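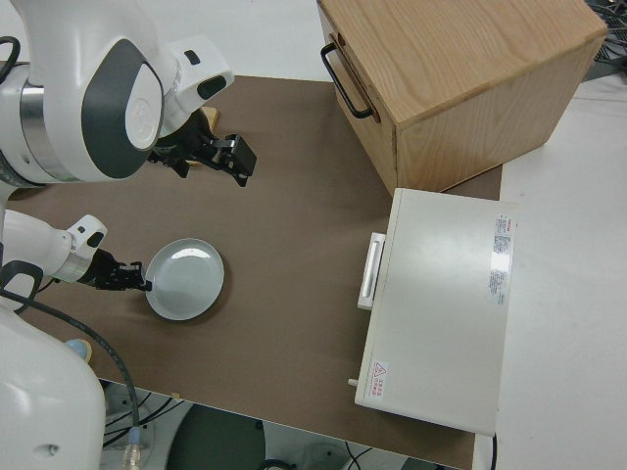 Quiénes somos

El Club de Robótica Flurnivine es una actividad extraescolar abierta al alumnado de bachillerato y de ciclos formativos del centro Sabatier. Trabajamos los lunes por la tarde en el aula taller de la planta baja. No hace falta saber programar para entrar.

El primer trimestre se dedica a la seguridad y al movimiento básico de los brazos. En el segundo, cada grupo elige una tarea doméstica y la prepara entera: posiciones, agarres, pruebas y memoria escrita.

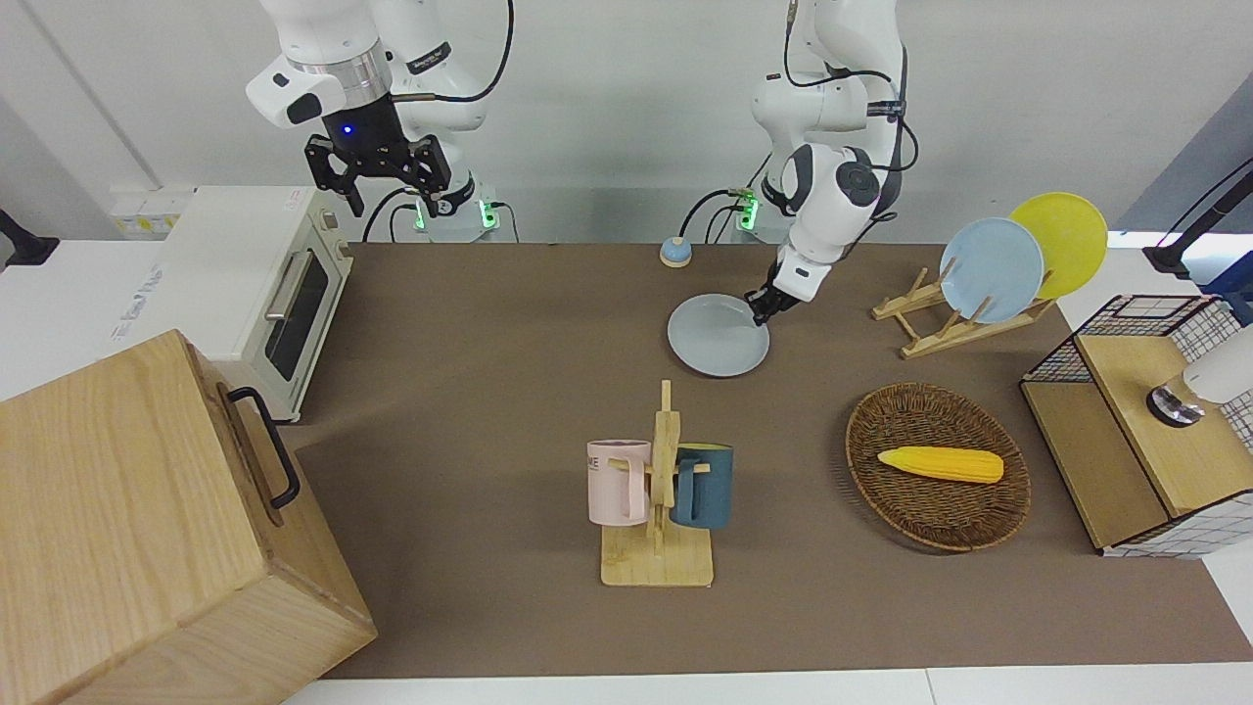 La tarea de este curso se llama Geseck y consiste en recoger una cocina. Cada grupo decide el orden de los objetos y lo justifica en la memoria. Los platos se agarran por el borde, uno a uno, y su sitio es el escurreplatos de madera. Las tazas van colgadas en el soporte de clavijas y el maíz de juguete, en la cesta de mimbre.

Llevamos registradas 1.038 pruebas, con sus fallos anotados. El registro se puede consultar en el taller.

En julio participamos en el encuentro Truveck, entre centros de la comarca. La cuota del club cubre el material y el viaje.

Inscripciones: secretaría del centro, en horario de mañana.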